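Produce Sorter and Crate Packer — Part Time, Mornings

Posted 23 September 2021

Stidia is hiring for the packing room at our Tuominen Street building. We supply mixed fruit and vegetable crates to households, offices and two small grocery stores. The job is part time, 19 hours a week, with shifts starting at 5 a.m. No earlier experience in produce is required. We will train you on the job during your first four shifts.

What the work is

Deliveries from the growers come in before the shift starts. You will check each item, pull out anything split, soft or moldy, and pack the rest into slatted crates on the packing tables. Each crate follows a packing card that lists what goes in and where. Most cards this season call for grapes, apples, radishes, salad greens and one or two kinds of herbs.

Grapes take the most care. Pick up a bunch gently, look at the underside, and set it down so the berries don't carry the weight of anything else. Red and green bunches go in side by side. Loose berries are collected in a tub and go to the kitchen at Colulitz, our cafe next door.

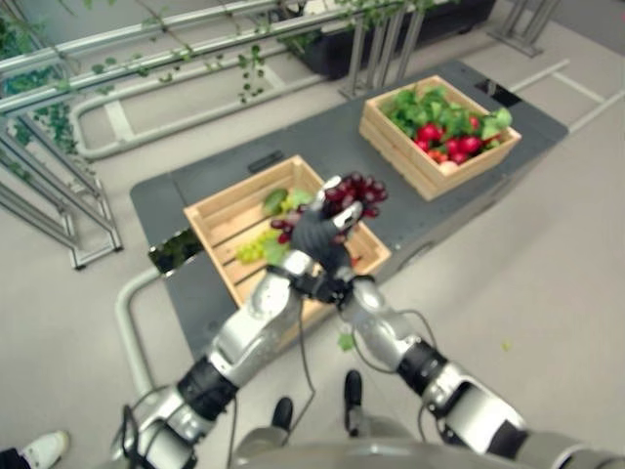
Root vegetables with their tops on are packed in a separate crate with the leaves facing up. The leaves may come over the rim as long as the crates are not going to be stacked. Crates for stacking are filled to below the top slat.

At the end of the shift you will wipe down the tables, sweep, and return empty crates to the rack by the loading door. Damaged crates are set aside for repair. Please don't use a crate with a broken slat or a staple sticking out.

What we are looking for

You can stand for most of a shift and lift a full crate to waist height.
You can read the packing cards and tell us when one doesn't make sense.
You have clean hands, short nails and closed shoes. We supply aprons and gloves.
You arrive on time. The van leaves at 9:30 whether the last crate is packed or not.

A food handler card is useful but you can get one after you start, and we pay the fee.

Pay and hours

Pay is hourly and is discussed at the first meeting. You are paid every other Friday. There is a $100 bonus after your first full season. Staff take home a crate each week at no charge — you pack it yourself from whatever is left over.

Shifts run Monday through Friday. There is some weekend work in August, when the stone fruit comes in, and it is optional. Street parking is free before 10 a.m., and there is a bike rack in the yard.

How to apply

Stop by the packing room on any weekday between 10 a.m. and noon and ask for an application form, or leave a letter in the box at the Colulitz counter. Tell us which mornings you can work and when you could start. A resume is fine but not needed. We will invite you to a paid trial shift before either side decides.

We have two openings and will keep this posting up until both are filled.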